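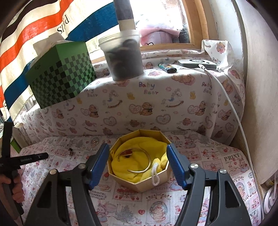 Man könne doch keinem Gast erklären, warum dasselbe Zimmer auf Pramo 65 Euro koste und am Telefon 58, kam es aus der hinteren Reihe, da hatte ich meinen Block noch gar nicht aufgeschlagen. Also fange ich das Protokoll eben damit an und reiche den Rest nach.

Treffen der Vermieterinnen und Vermieter Dultumach, 2020-06-17, Frühstücksraum der Pension Fulldale
Protokoll: ich, wie beim letzten Mal auch schon

Zu den Preisen
Wir haben lange darüber geredet, länger als geplant. Die einen schlagen die Provision auf den Portalpreis drauf, die anderen schlucken sie und ärgern sich. Ich gehöre zu den Schluckern und habe das auch gesagt. Aus der Runde kam der Einwand, dass Stammgäste sowieso anrufen und den Unterschied kennen — die fragen dann eher, warum der Preis am Telefon nicht noch niedriger ist! Einen gemeinsamen Preis gibt es nicht und wird es auch nicht geben, jedes Haus rechnet für sich. Einig waren wir uns nur darüber, dass auf den eigenen Internetseiten keine Preise vom Vorjahr mehr stehen sollen. Bitte alle nachsehen (ich auch, bei mir steht noch der alte Preis fürs Dachzimmer).

Stornierungen
Die Absagen aus dem Mai sind bei den meisten abgearbeitet. Offen sind noch Anzahlungen, die über Pramo gelaufen sind. Zwei Häuser warten auf eine Antwort vom Portal, eins hat dem Gast das Geld schon selbst zurücküberwiesen und läuft jetzt der Erstattung hinterher. Das war gut gemeint, aber davon wurde dringend abgeraten, solange im Portal noch »in Bearbeitung« steht. Ich habe angeboten, ein Musterschreiben aufzusetzen, und schicke es herum, sobald es fertig ist. Wer Gutscheine statt Rückzahlung angeboten hat: bitte das Gültigkeitsdatum draufschreiben, das hatte ich selbst vergessen und musste dann allen noch einmal schreiben.

Wäsche
Das Angebot von Seppälä lag auf dem Tisch. Abgeholt würde künftig an zwei festen Tagen, und zwar bis zu 300 Kilo pro Tour für alle Häuser zusammen. Für den Sommer reicht das wahrscheinlich, für die Woche um das Seefest eher nicht. Gefragt wurde, ob Handtücher und Bettwäsche getrennt verpackt sein müssen (ja), und ob Frotteebademäntel auch gehen (steht nicht drin, ich rufe an). Fulldale und die Häuser am Oberen Weg wollen ab dem nächsten Monat mitmachen, die übrigen überlegen noch. Ich bin ehrlich gesagt begeistert, mein Keller sieht seit Wochen aus wie eine Wäscherei ohne Personal.

Frühstück
Das Buffet bleibt in den größeren Häusern vorerst zu, serviert wird am Tisch und in zwei Schichten. Der Zettel zum Ankreuzen, den Fulldale benutzt, kam gut an — ich habe mir gleich einen mitgenommen. Strittig war, ob man den Gästen die Uhrzeit vorgibt oder sie wählen lässt. Bei mir dürfen sie wählen, und bisher wollen alle um neun.

Anreise und Schlüssel
Der letzte Bus kommt jetzt früher an, dafür fährt spätabends gar keiner mehr. Wer Gäste mit der Bahn erwartet, schreibt das bitte in die Buchungsbestätigung. Über einen gemeinsamen Schlüsselkasten am Parkplatz haben wir gesprochen, aber die 3 Angebote liegen preislich so weit auseinander, dass wir das vertagt haben.

Sonstiges
Die neuen Ortspläne sind da und liegen bei Fulldale im Flur. Der Fußweg zum Strandbad ist darauf falsch eingezeichnet, also bitte mit Kuli korrigieren, bevor ihr sie auslegt. Nächstes Treffen nach der Hauptsaison, den Termin schicke ich per Mail.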